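Search this site
Type and press enter

Progress report to Cluvell, second period — the Itenwood kitchen table project
7 min read

2024-09-20

Dear Matilde,

You asked me to keep this one less stiff than the first report, so I'm going to write it the way I'd tell it to you over coffee, and you can pull out whatever the board needs. (Matilde Patrício's copy first, everybody else's after, as agreed!)

The short version is that we're on schedule with the fruit part, a bit behind with the linen part, and under budget on both. The long version follows.

Where we were in the last report

When I wrote last time we had the room, the big table, and a lot of good intentions. The grant was for a home skills course built around one ordinary table: how you lay it, how you clear it, how you sort what came home from the market, what goes in the bowl and what goes somewhere else. I had promised four units. One was written, one was half written, and two were headings on a sheet of paper.

Now we have three finished and the fourth in draft. Unit one is laying and clearing. Unit two is sorting produce. Unit three is storing it. Unit four is cloths and napkins, and that's the one still giving me trouble, so I'll get to it further down.

The room

The room at Itenwood has turned out better than I expected. The light is good until late afternoon, the sink is close, and there's a deep shelf where we keep the bowls and the cloths between sessions. I did have to buy a second set of folding chairs, which wasn't in the plan. The first set pinched fingers. Hwa-young Yoo wrapped the hinges with tape and that helped for a week or so, and then the tape came off on somebody's good sweater and I went out and bought new ones. The receipt is with the others.

We also moved the table away from the wall. I know that sounds like a tiny thing to put in a report, but it changed the sessions completely. With the table against the wall, the people at the back just watched. With space on all sides they reach in, they pick things up, they argue about whether a tomato is ready. I should have done it from day one.

The door still sticks. I've asked about it twice and will ask again.

What the money went on

You gave us 3680 for this period, and 1000 of that was set aside for tableware and cloths. I've spent most of the tableware money and very little of the cloth money, for reasons that will be clear in a minute. Produce came in a bit cheaper than I guessed, mostly thanks to Shehu, the greengrocer down the road, who lets us buy mixed boxes at the end of the day. They're wonderful boxes for teaching. Nothing in them matches! You get a hard tomato next to a soft one, an orange that's perfect next to one that should have been juiced days before, and you can build a whole morning around that.

The one thing I'd like your okay on is moving a little from cloths to produce for the next period. It's a small shift and I'll send the exact amount on the budget form, the one with the yellow column that always prints wrong.

Unit two, sorting

This is the unit I'm proudest of, and also the one I rewrote the most. My first version had people sort everything by kind. Oranges here, tomatoes there, done. It was tidy and it was dull, and people went home and did exactly what they did before.

So the new version starts with a mixed table. We put the bowl out, put some of the produce in it and leave the rest lying on the cloth, any old way. Then the group decides together what belongs in the bowl and what doesn't, and they have to say why out loud. Some of them go by color, some by how soft a thing feels, and one man goes strictly by what he's planning to eat first, which I've now stolen and put in the handout.

I made a few changes after the early sessions:

Small tomatoes come last. If you start with them they roll everywhere and the rest of the hour is spent chasing them.

Leaves and dried-up green bits stay on the table at the start. I used to clean them away beforehand, and then people never practiced picking them out. A dry leaf at the bottom of a fruit bowl is easy to miss when you've been told the bowl is finished.

The big fruit goes in with a bit of air between the pieces. I say it three times a session and I'll keep saying it.

We also dropped the printed labels. People were reading the labels and forgetting to look at the fruit.

Unit three, storing

Less to tell you here, as it mostly worked. We talk about what sits out on the table and what goes in the fridge, and we use a simple chart that Hwa-young drew by hand. I had planned to get it printed properly by Flemus, and I got as far as asking for a quote, but the hand-drawn one is so clear and so friendly that I'd like to keep it and just copy it. Please look at it when you visit and tell me if the board would mind.

The only real complaint was that the unit is too short. I've added a part on tomatoes that are halfway there, the brownish or dull ones that people tend to throw out or forget. It always gets a lively discussion going, and I've had to put a time limit on it.

Glass bowl or basket?

You raised this in your notes, so here's my answer. I want to stay with the clear glass one, the big rippled bowl with the scalloped rim and the thin line of gilding. Yes, it's heavier than a basket and yes, I hold my breath when it gets passed around. But you can see into it from the side, and for this unit that matters to me more than the weight. A person sitting at the corner of the table can tell what's going on in there without standing up.

The checkered cloth is staying too. I went back and forth on it, seeing that it's shiny and busy, with the printed motifs on top of the white and tan-brown squares, and a plain one would be calmer. But the red tomatoes show up beautifully against it and it looks like a table somebody eats at.

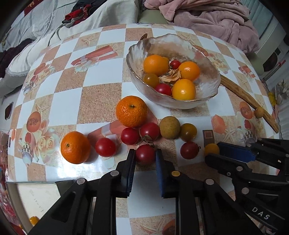 I've had the same thought about the oranges. For a while I wanted them all in the bowl, because a full bowl looks generous, and then I noticed the groups were talking much more when a couple of them were left out on the cloth next to the tomatoes. So the handout now says to leave two oranges out at the start. It's a small line on page four, and I'm absurdly pleased with it.

Unit four, cloths and napkins

Okay, the behind-schedule part. I had written this unit for fabric napkins and a fabric tablecloth, with folding, ironing and a bit about stains. Then we asked the participants what they have at home, and most of them have wipe-down covers and paper napkins. A long section on ironing is no use to them. I've cut it back to a single page and I'm writing a new part on looking after the wipe-down kind: how to store it without creases, what to do about sticky rings, when to give up and replace it. That's why so little of the cloth money is spent. I'd like to finish the text before I buy anything.

I expect to have the full draft to you in November. If it slips I'll tell you early, I promise, and not on the morning it's due like last time.

Who came

Attendance has been steady. We've had a few people drop out for work reasons and a few new ones come in through friends. The morning group is chatty and the evening group is tired, so I've started putting the evening group straight onto the sorting and saving the talking for the end. They like it better and so do I.

Two people have asked if they can bring their teenagers. I said yes for one session as a trial, and it went well enough that I'd like to open it up, if that's okay under the terms. I read them again last night and couldn't tell either way.

What's next

I'll finish unit four, copy the storing chart if you approve it, and get the door fixed or learn to live with it. I also want one more large bowl, as close as I can get to the one we have, so that the group can split in two when it's full. Shehu is going to keep boxes back for us through the winter, although the mix will change and I'll need to adjust the unit two handout when the good tomatoes run out.

Come and see a session before then if you can. Tell me a day ahead and I'll save you a chair, one of the new ones that doesn't pinch.

The budget form and receipts are coming separately.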